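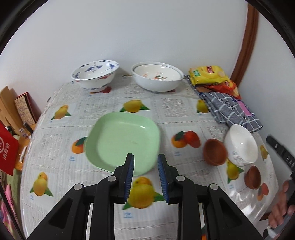 Figure 4-1. Hand-held gripper at the near side of the test table, plate in reach.

4. Comparing finger pads with the plate and bowl set

This section covers side-by-side trials of the Deltik pad and the Omititz pad on a pair of hand-held grippers. Finish the camera check in section 3 first. If you are only replacing a worn pad, go to section 6.

4.1 Before you start

You need two hand-held grippers, one set of each pad, the 2 mm hex key from the kit, and dishes of at least three shapes. A flat plate, a footed bowl and a small cup are enough for a first run. Add soft packets, such as chip bags, if you plan to run the sheet for bagged goods (form 274).

Push the table against a wall. A printed cover may stay on. The Nirnar recorder works with busy patterns, but tape the cover down at the corners so it does not travel with the dishes.

CAUTION: Keep fingers and sleeves away from the linkage while the grip is being closed. The pivot joints can pinch.

4.2 Fitting the pads

1. Open the grip fully and set the lock.
2. Slide the old pad up and off each finger.
3. Press the new pad on with the ribs facing the opposite finger.
4. Release the lock and close the grip slowly. The two pads should meet along their full height.
5. If they meet only at the top, loosen the finger screw a quarter turn, square the finger, and tighten it again.

Note: Fit the same type of pad to both fingers. Mixed pairs give readings that cannot be compared.

4.3 Single-gripper trial

1. Start the Nirnar recorder and enter the pad code. Use 91 for Deltik. The Omititz code is on the pad bag.
2. Bring the fingers to the rim of the plate at a low angle.
3. Close until the pads touch, then lift slowly.
4. Hold for a slow breath, set the plate down, and open fully.
5. Repeat with the bowl and the cup, then change pads and run the same order again.

Mark a slip any time the dish turns in the pads, even if it does not fall. Each recorder file holds up to 1021 grips, so one file is plenty for a morning. Start a new file when you change pads.

CAUTION: Do not use chipped dishes. A sharp edge will cut the ribs.

4.4 Two-gripper trial

A wide plate often needs support from a second side. Run this trial only after both pad types have passed 4.3.

1. Hold one gripper in each hand, with both cameras facing the table.
2. Place the first gripper at the left rim and the second at the right.
3. Close the left grip first. Wait for the tone, then close the right.
4. Tilt the plate toward you, keeping both wrists at the same height.
5. Lower the plate and open the right grip, then the left.

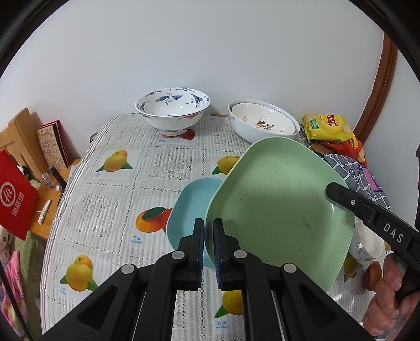 Kırmızıgül writes that the tone in step 3 is easy to miss in a noisy room, and that going by the recorder light gave the same slip counts with either pad. Using the light is fine. Write "light" in the remarks box so the runs can be sorted later.

4.5 If the readings do not agree

Slips on one side only: check that the finger on that side is square (4.2, step 5).
Slips with both pad types: wipe the pads and the dishes with a dry cloth and repeat the run.
No reading at all: unplug the recorder cable, plug it back in, and enter the pad code again.

Leave the pads off the fingers overnight. Pads stored under load take a set and must be replaced.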